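On Keeping a Small Guest Room in Good Order

It has been my practice for a number of years to set down on these pages, at the close of each season, such observations on the running of a household as may be of use to others. The present entry concerns the guest room. Readers who wrote to me in August asking for an account of our arrangements will, I hope, find their questions answered, although I have not been able to take them in the order in which they arrived.

Our house in Skestitz has one spare bedroom. It faces north, it is narrow, and the previous owners used it for storage. Visitors stay with us on perhaps one weekend in three, and for longer periods in the summer, when my husband's relations travel up from the coast. The room must therefore be ready at short notice, and it must also serve the family on the many days when no guest is expected. These two requirements are not easily met together, and I do not claim that we have settled the matter.

The bed was the first expense. We had been using a folding frame lent by my sister, and complaints were received. After some inquiry we bought a fixed single bed from Czerwiński, the furniture shop behind the station, at a price of 880 including delivery to the door. Delivery to the door was interpreted strictly, and the bed remained in the hall until the following evening. I should nevertheless recommend the shop. The slats are sound and the drawer beneath holds two blankets and a full change of sheets.

On the subject of bedding, my position has altered. I formerly held that a guest bed should be kept made up at all times. Sheets left on an unused bed for several weeks take on a stale smell, particularly in a north-facing room, and I now keep the mattress under a plain cover with the bedspread over it. The bed is made up on the morning of arrival. The work takes 12 minutes if the pillowcases have been ironed in advance and a good deal longer if they have not.

Heating has been a source of disagreement within the household. The radiator is old and was fitted with a Sivar valve which could be set either fully open or fully closed, with very little to be had between the two. It has been replaced. I ask that the door be kept shut and the valve left at its middle setting between visits, and I record here that this request is not always observed.

A guest should be able to find what is needed without having to ask. We provide a lamp that can be reached from the pillow, a glass, a spare towel, three empty hangers and a card giving the number of the local taxi service and the times of the 274 bus. The card was the suggestion of Oliwia Baran, who stayed with us for a week while her own flat was being painted and who was kind enough to supply a written list of improvements at the end of it. Most of them have been adopted. The proposal for a kettle remains under consideration, the only suitable socket being already occupied by the lamp.

The question of food in bedrooms was raised by two correspondents. The rule in this house is that it is permitted, within reason, and that crumbs are the responsibility of whoever made them. I have known stricter houses and did not enjoy staying in them.

There remains the matter of storage. The wardrobe still contains winter coats, a sewing machine and 20 jars awaiting next year's jam, and a guest who opens the left-hand door does so at some risk. I had intended to move the jars to the cellar before the colder weather. An order for cellar shelving was placed with Enport in good time, but the uprights arrived without their brackets and the replacement parts have yet to be sent. I shall report on the shelving when there is something to report. In the meantime the right-hand side of the wardrobe has been cleared and is available to visitors, together with the top two drawers of the chest.

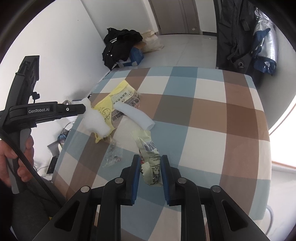
Correspondence on curtains, of which there has been a surprising quantity, will be dealt with in the next entry.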